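How to arrange plush toys on a two-tier shelf

Posted by Ibrahim Oyewole, 2020-03-03

In our shop in Clusdale we put the soft toys on a small rack with two boards. I write here the way I do it, maybe it helps somebody who has the same kind of shelf at home.

What you need: the rack, a dry cloth, a soft clothes brush and 20 minutes.

Step 1. Take all toys down and wipe both boards. Check that the feet of the rack stand firm on the floor.

Step 2. Sort the toys by color. I keep one color for each board. Pink goes up and yellow goes down, so a customer finds the wanted one very quickly.
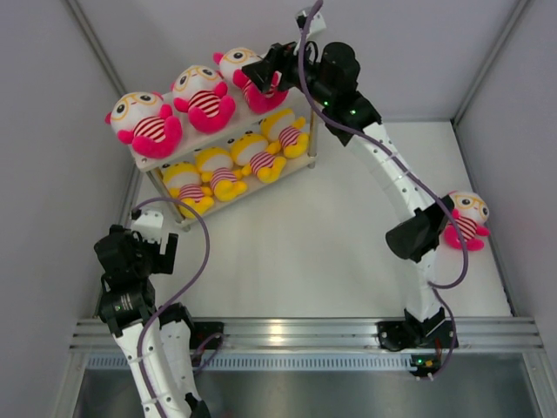 Step 3. Fill the lower board first. The upper board hangs over it a little, so bring the toys forward until the feet come near the front edge. If a toy sits too deep, its face stays in the shadow and children do not see it.

Step 4. Do the upper board. Start from one corner and let each toy lean back a little. A toy with a big round head falls forward easily when it sits too straight.

Step 5. Before you put each toy in its place, look at its face. On ours the glasses are the first thing people notice, so they must be clean. Brush the white part softly, always in one direction.

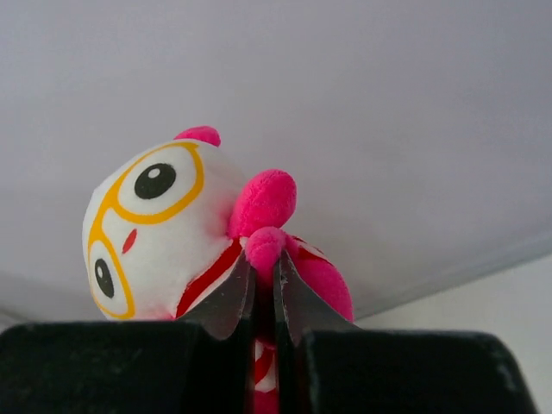

Hold the toy by the body and not by the ears, the ears are small and the seam there can open. Turn the striped belly to the front and press the toy down gently on the board.

Step 6. Go three steps back and look at the rows. Correct the ones that turned to the side. In December I repeat this every evening, in other months once a week is enough.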